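From: Felicja Kaczmarczyk
To: kitchen-arm list
Subject: Re: Gripper stall over toaster

Gwion Nicholas wrote:
> Arm stalled at step 117 again, no error shown.
> Is it the wrist cable?

Probably. I had the same fault twice in April – the cable snagged and the joint limit tripped. Our counter, from two cameras:

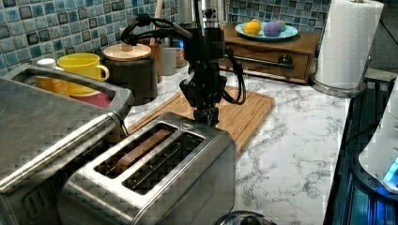
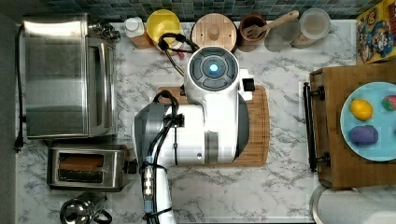
What to do

Cut power at the wall before you reach in. Refit the clips on the lower link, then restart at 5 per cent speed.

Felicja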